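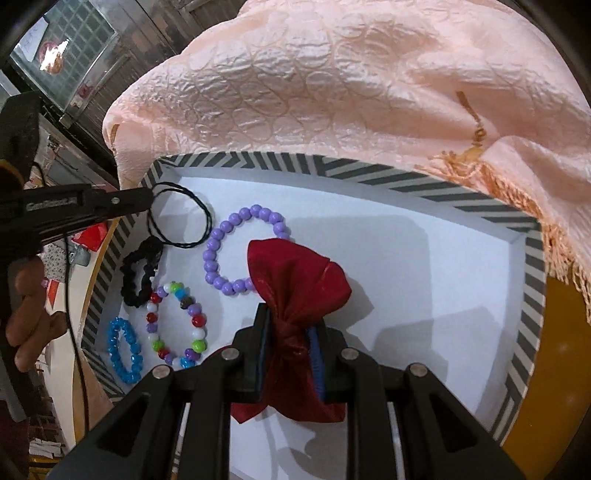 Figure 1. A peach-pink scarf and small accessories in a tray with a striped rim.

Drahomíra Kollár told us, early in our interviews, that she had stopped caring who ended up with whom on Kandik by its second season and kept watching for the kitchen arguments. We heard versions of this remark so often that we came to build the present section on it, and we are grateful to her for putting it so plainly.

4.2 Staying with a long-running drama

Of the 733 viewers who answered our survey, more than 100 wrote at length about an actor leaving one series for another, and these were a real pleasure to read. When the lead of Kandik moved to Skoryk, a quieter hospital drama, many of her fans went along with her, at least for the first few Friday nights, and then (as several of them cheerfully confessed) drifted back to reruns of the older show. We invited 40 of these viewers to talk with us, and 16 agreed to keep a viewing diary through July.

The diaries suggest that loyalty to a performer and loyalty to a fictional family are rather different things, though they can look alike in ratings. One diarist liked the actor better in Skoryk and still missed the old character terribly, so much that she rewatched the farewell episode twice in a week. We return to her entries in Section 5.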